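The Serov came with a two-page manual and the Halonen came with nothing, so guess which one I liked first. I'd promised Idport a winner by Monday. They make the arm, and they wanted me to pick the gripper that would teach it, and they were paying enough that I'd let my whole kitchen routine go to pieces over it.

So there I was at 2 in the morning, squeezing air. Open, close, open, close. You have to do that for a while before a new gripper stops feeling like barbecue tongs and starts feeling like your own fingers!

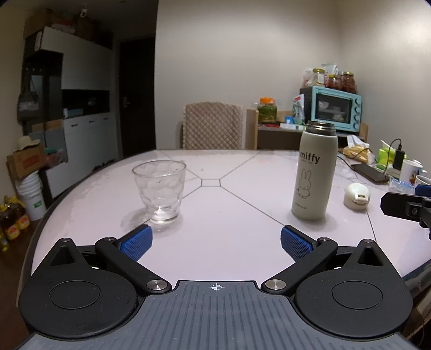

The Halonen took no time at all. I put it on, and my wrist just knew. That should have made me happy, and instead I got up and checked that the door was locked.

Both of them fed into Pistis, the controller, which sat in the bedroom with its fan going and gave every grab a score. I'd done 718 grabs by then (my thumb was a mess) and the Serov was ahead on paper. But the log had 13 more lines than it should have. I scrolled through them twice. They were good, too - slow, careful, better than anything I'd ever done with either hand.
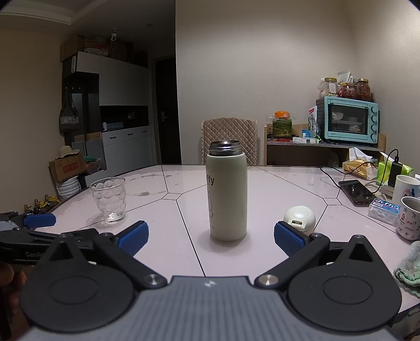

I told myself it was a software thing, old test data, somebody's demo left on the disk. Then I pulled up the first of the extra lines and read the path it had taken. In from the chair side, low, past the glass with the bubbly pattern, and a stop right at the neck of the rabbit bottle. Never touched it. The next one did the same and so did the one after that, each a little closer, like a kid working up the nerve to pet a dog.

I thought about calling Idport. I thought about what I'd say, too, and I put the phone back down.

What I did was pick up the Halonen and hold it out over the table, very loose, the way you'd hold a pencil for someone who wanted to borrow it. From the bedroom I heard the Pistis fan speed up.

"Go ahead," I said, and my wrist began to turn.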